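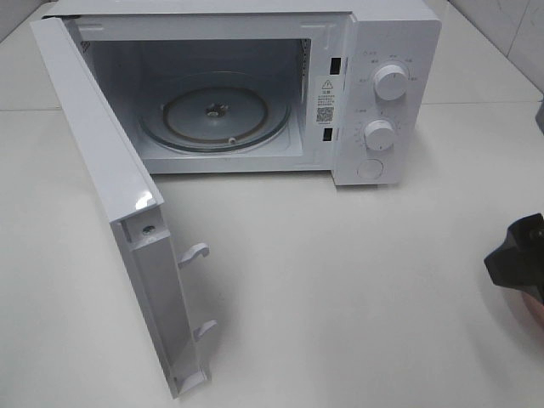

The Last Bus to Nurnness

Print | E-mail
2 min read

My grandmother kept the ticket in her button tin for most of her life, and when she turned 82 she decided it was high time she used it. It was a single to Nurnness, bought one July when she was young and very much in love - or thought she was, which she said felt just the same.
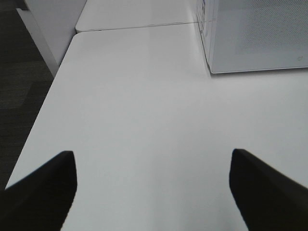 Cosmin Rusu

The driver at Londville turned it over twice and held it up to the light. "This company's gone, love," he said, as kindly as anybody could. Then he looked at her good blue hat and her sandwiches, and he waved us both on without a penny paid.
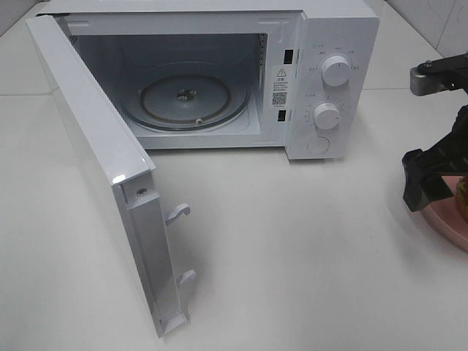
Door open, glass turntable inside.

She talked the whole way, past the quarry and the chapel and all those wet sheep, about a boy named Krajčí who played the accordion badly and danced very well.

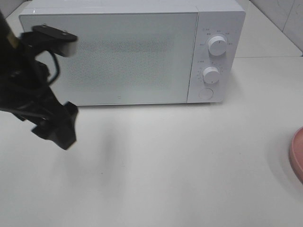
He had run a café by the harbor, she'd heard, and there it still was, with his daughter behind the counter. She had his ears, Grandma whispered, far too loudly. The soup came out of a plain white microwave with two round knobs, one above the other, and we ate it by the window while the daughter hunted through the back room for 9 whole minutes. She came out carrying an accordion case, and tucked in the lid was another single, going the other way, to Londville. Grandma laid hers beside it and asked if there was any more bread.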